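How to regrout a tiled splashback without falling out with anyone

Grout is the part of a kitchen you stop seeing about a week after moving in and start seeing again the moment somebody's mother visits. Mine had gone the colour of weak tea. If yours has done the same, set aside a Tuesday and the morning after it, and eat somewhere else.

What you need

A grout rake (the hand kind, with a gritty blade)
Ready-mixed wall grout, or powder and a bucket
A rubber float
Two sponges, one of which you will ruin
Masking tape and an old sheet
Goggles, which everyone skips until the first bit of grit

Getting the old stuff out

Switch off the power to any sockets in the wall and tape over them. Cover the worktop and the hob with the sheet. Grit scratches glass, and a new hob costs more than a sheet.

Draw the rake along each joint with light, even strokes. You want to go down a couple of millimetres, or to where it feels firm. Do the long horizontal lines first, as they are the easy ones and you will need the encouragement. The short uprights are where tiles get chipped, usually at the point where you have started thinking about lunch. I own a powered tool for this, lent to me by Sunita Rosenthal so long ago that it counts as owning, and I still go back to the hand rake near the edges.

Vacuum the joints, wipe the tiles with a damp sponge and let everything dry. 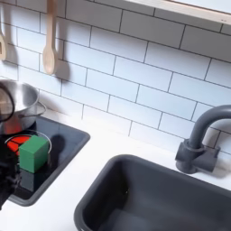
Choosing the colour takes longer than the raking, particularly if there are two of you. White looks lovely until the first curry. Beige pleases no one and offends no one, and has a great career ahead of it in rented flats. I would go darker than you think. Dark grey grout between glossy white tiles, laid like brickwork, makes each tile stand out, and behind a hob it is kinder to splashes than white would be. It also shows up every wonky joint, so look hard at your tiling before you commit. Buy a small tub and try it in a corner behind the toaster.

Putting the new stuff in

Mix powder grout to the thickness of toothpaste and leave it standing for as long as the packet says. Load the float and push the grout into the joints at a slant, working over a patch you can reach without climbing on anything. Then scrape off the extra with the float held almost upright.

Leave it for 10 minutes, or whatever your tub advises, and wipe with a sponge that is barely damp. Too much water drags the grout straight back out. Rinse the sponge often. Do not rinse it in the sink and tip the bucket down after it, unless you also fancy a tutorial on drains.

By evening there will be a pale haze over the tiles. Buff it off with a dry cloth.

Where the tiles meet the worktop, use flexible sealant in place of grout. Grout cracks there, every time, and mine has done it twice.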